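Visano "Trinau" bedspread, queen, light blue – my review after a winter and a summer

Posted June 5, 2020 by Aisling Keane

I'd been wanting a proper bedspread for ages. A doona is lovely to sleep under but it always looks like a collapsed tent by mid-morning, and our bed is the only decent flat surface in the flat, so everything gets done on it: folding, packing, sorting out which odd socks have a future. I wanted something I could throw over the top and pile things on without worrying.

I paid $100 for the Trinau in the queen size, which is more than I'd normally spend on something that sits on top of other things. It had 386 reviews on the shop's site when I ordered and I read far too many of them (half were complaints about the courier). My friend Tove Dalsgaard already had one in her spare room and I'd slept under it once and liked it, so that settled it.

The colour first, as that's what everybody asks. It's a light blue, a bit powdery, with big white scrolls and flowers all over and then the odd tiny white flower sitting by itself in the plain bits. I was nervous about the pattern. On my screen it looked like something from a function centre, and I very nearly went for the plain grey instead. On the bed it's much softer than I expected, and I've grown fond of those little stray flowers. If you like your bedroom minimal you'll hate it.

Weight-wise it's light. In December, when it's too sticky for anything else, we sleep under this and a sheet and it's perfect. In the middle of winter it's purely decorative and gets shoved down to the foot of the bed at night. The website calls it "all season", which I'd say is a stretch unless you live in Darwin.

Washing has been easy. I do it at 30 degrees with a bit of liquid, on its own, and peg it over two lines so it doesn't sag in the middle. It's been through the machine plenty of times and the blue looks the same to me as the day it came. It doesn't need ironing if you get it off the line promptly and smooth it out with your hands – leave it in the basket overnight, though, and you'll be looking at those creases for a week. I tried the dryer once on low and wouldn't again, it came out all bunched along one side and took two of us to pull back into shape.

The size is generous. On our queen it comes down well past the mattress on both sides and there's enough to tuck over the pillows at the top. My brother-in-law Michalis bought the king for their place and says the same. I do wish there was some kind of grip on the underside, because it slides. Sit on the edge to put your shoes on and it travels with you, and by the end of the day one side is on the floor. I've ended up tucking the foot end in hard under the mattress, and that mostly holds it.

Where I've really loved it is laundry day! I fold on the bed, always have, and the old cover was a dark navy thing that grabbed every bit of fluff and then passed it on to the clean clothes. The pale blue doesn't show lint at all. You can also see what you're doing. My stripy things in particular used to disappear into a heap, and black and white against the blue is dead easy to spot, so I can get a sleeve flat or find a hem without turning the lights on.

Any complaints? Mainly the sliding. The care label is enormous and scratchy and I cut mine off in the first week (so write down the temperature before you do). And the matching pillowcases are sold separately for what I think is a cheeky price, so I've stuck with plain white ones and I reckon they look better anyway.
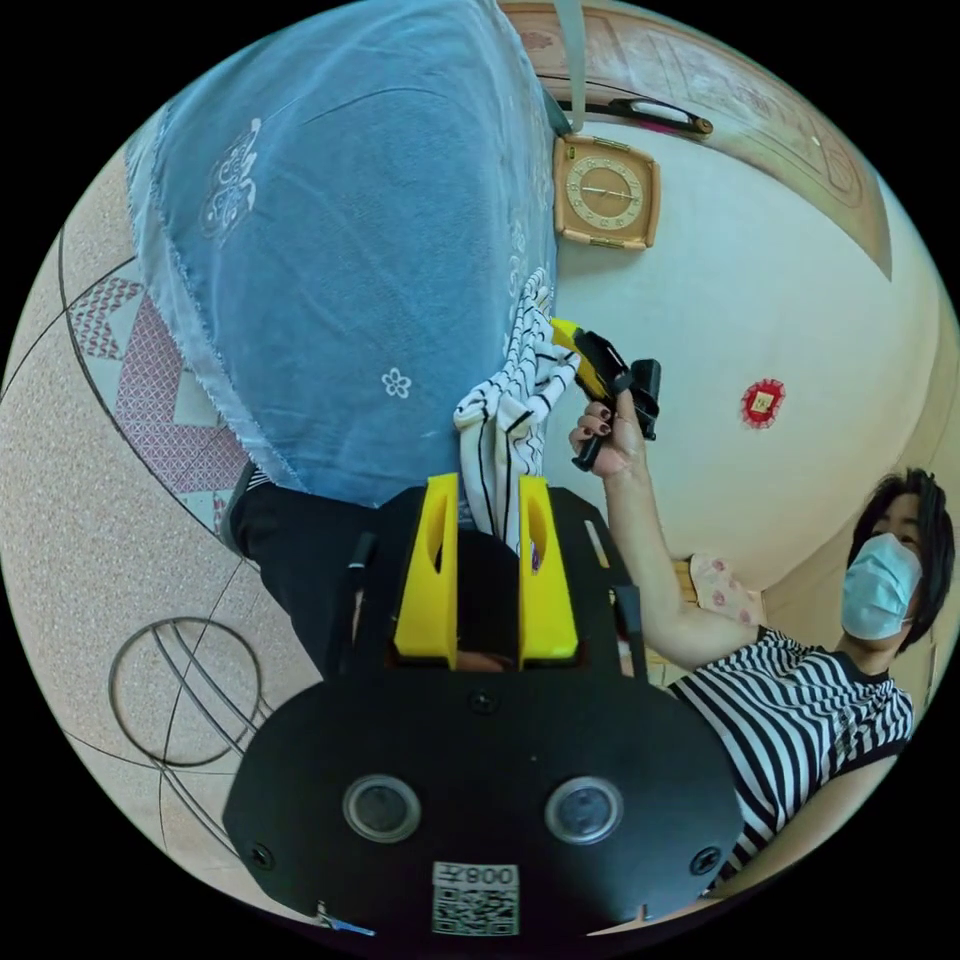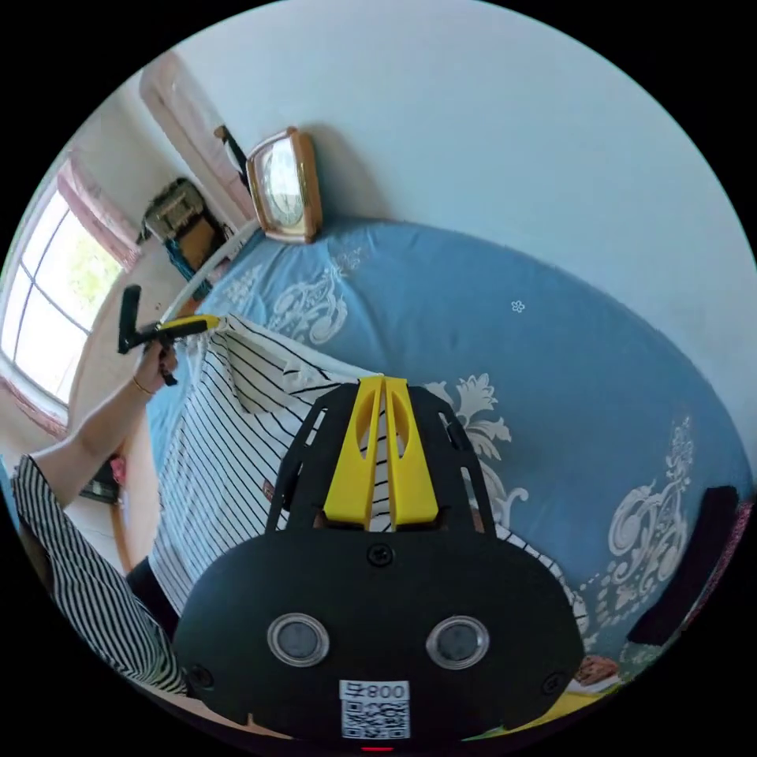 The light blue and white pattern, with black and white stripes for company both times.

Would I buy it again? Yes, and I'd get the same colour. If you want warmth, look at something quilted, and if you've got a cat that kneads, ask someone who's tried it because I haven't. Four stars from me, and the missing one is for the sliding. If anyone has found a way to keep it in place that doesn't involve safety pins, please leave me a comment.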